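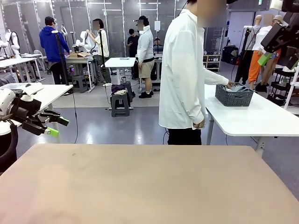 Reaching into a basket of folded clothes at one of the white tables.

Rakmont Laundry Room: Frequently Asked Questions

Search this site Enter keywords Go

Do I need to book a table?
No. The folding tables are first come, first served. Please move on once your clothes are folded so the next person can get in.

Can I borrow a basket?
Yes. Plastic baskets are kept by the door and can be used anywhere in the room. They must not go home with you. If you need something to carry your washing in, heavy paper bags are sold at the desk in packs of 3.

How full can I fill a basket?
Keep folded clothes below the rim. The baskets stack, and anything sticking out gets crushed. Put trousers and jumpers at the bottom, shirts on top.

What is the best way to fold a long shirt?
Do up the top button and every second one after that. Lay it face down, fold the sides and sleeves in, then fold the tail up in thirds. Mitsuko Kobori runs a short folding class each month and is happy to show you.

Should I sort by colour or by type?
By type, if you are putting clothes away in drawers. Colour only matters before the wash.

I left something behind. Where will it be?
Ask for Ruth Horrocks at the desk. Lost clothing is held for 3 weeks and then goes to the Plitgate clothing bank. Single socks are not kept.

Can I bring clothes to donate?
Yes, clean and folded. Loose garments in garbage bags can't be accepted at present. We do not take pillows, doonas or shoes.

Is there a limit on donations?
The shelves hold 200 garments. If they are full, a notice goes up on the door.

Page updated July 2024
Was this helpful? 14 likes 2 comments
Contact us | © Rakmont Laundry Room | Back to top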